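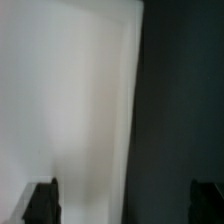

Off-white, and a strip that is whiter.

I have been trying to pick a white paint since December. The apartment has one long hallway, a living room and a bedroom, and when I moved in every wall was a tan color that the previous owner must have liked a lot. I wanted white. I figured it would take one trip to the store.

The store had a whole wall of whites. I took home 16 sample cards and taped them up in the hallway, and for a week I looked at them every time I went to the kitchen. In the morning half of them looked gray. After dinner, with the lamps on, the same ones looked yellow. I crossed out anything that went pink and was left with five.

My friend Raluca Iordache painted houses for a few summers in college, so I asked her. She told me to stop looking at cards and buy sample pots. Paint a big square, two coats, and leave a border of the old color out of your view if you can, or the tan will make everything next to it look blue. I had been holding the cards directly against the tan. That explained a few of my crossed-out choices.

I painted the squares on poster board so I could move them. I would do it this way again. The living room faces north and the bedroom faces west, and the one I liked best in the bedroom looked like wet cement in the living room. I had read that north light is cool but I didn't expect the difference to be that big.

The other thing I had not thought about was the trim. The baseboards and door frames here are a bright white and I was not going to repaint them. Some of the warm whites looked fine alone and dirty next to the trim. One was so close to it that it looked like I had tried to match and missed. Homa Mirzaei, who lives downstairs, has the same trim and went with a pale green, and I can see why.

I got two quotes before deciding to do it myself. One was $800 for the hallway and living room, the other was higher and didn't include the ceiling. Paint, rollers, tape and a decent brush came to $440 for the whole apartment. That includes a gallon I opened and didn't like, which is now in the closet if anyone local wants it.

What I ended up with is a warm off-white in the living room and hallway, flat finish, and a slightly grayer one in the bedroom. The hallway took three coats. The tan kept coming through near the ceiling, and I should have primed it. I skipped primer to save an afternoon and spent two afternoons on the extra coat.

The bathroom is still tan. I have one sample board in there leaning against the tub, and I'll look at it for another week or so.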